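Why Your Muscles Need a Warm-up

Before a race or a match, you may see players jogging slowly, swinging their arms and lifting their knees. This is called warming up. It gets the body ready to work hard.

What happens inside you

When you sit still, your muscles don't need much fuel. Your heart beats at an easy pace and you breathe gently. Once you start to move, your muscles need more oxygen. Oxygen is a gas in the air, and your blood carries it from your lungs to every part of your body.

Your heart speeds up to push the blood round faster. Your muscles make heat as they work, and warm muscles can tighten and relax more quickly than cool ones. You may notice your cheeks going pink — that is blood moving close to your skin.

Joints are the places where two or more bones meet, such as your knees and elbows. Many of them have a slippery liquid inside, a bit like the oil in a bicycle chain. Moving gently helps to spread it about.
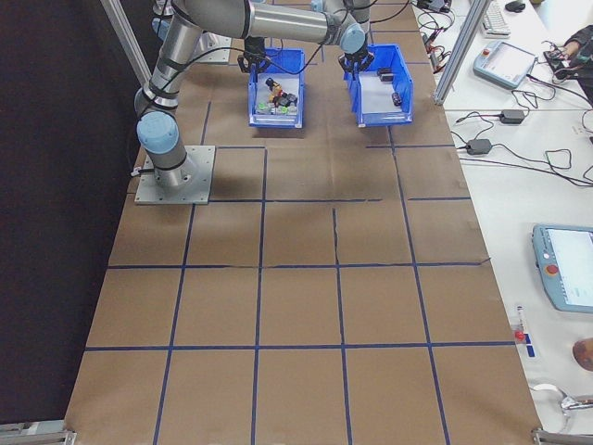 A robot arm with light blue joints, and two blue bins.

How to warm up

Start slowly. Walk on the spot for 2 minutes, then jog on the spot for 3 minutes. Swing your arms in big circles, 8 times forwards and 8 times backwards. Then do 6 slow squats with your feet flat on the floor.

You should feel warmer and be breathing a little faster, but you should still be able to talk. If you are puffing too much to speak, slow down.

On a cold February morning at the Arwood running track, children keep their jumpers on until the warm-up is finished. In summer they take them off much sooner.

What about afterwards?

Don't stop suddenly when the game is over. Walk about for a few minutes and let your heart slow down bit by bit. This is called cooling down. It is a good time for gentle stretches and a drink of water.

If something hurts while you are exercising, stop and tell a grown-up.

Words to know

Muscle: a part of the body that pulls on bones to make them move.
Joint: a place where bones meet.
Oxygen: a gas in the air that your body needs.

Page last checked: June 26, 2019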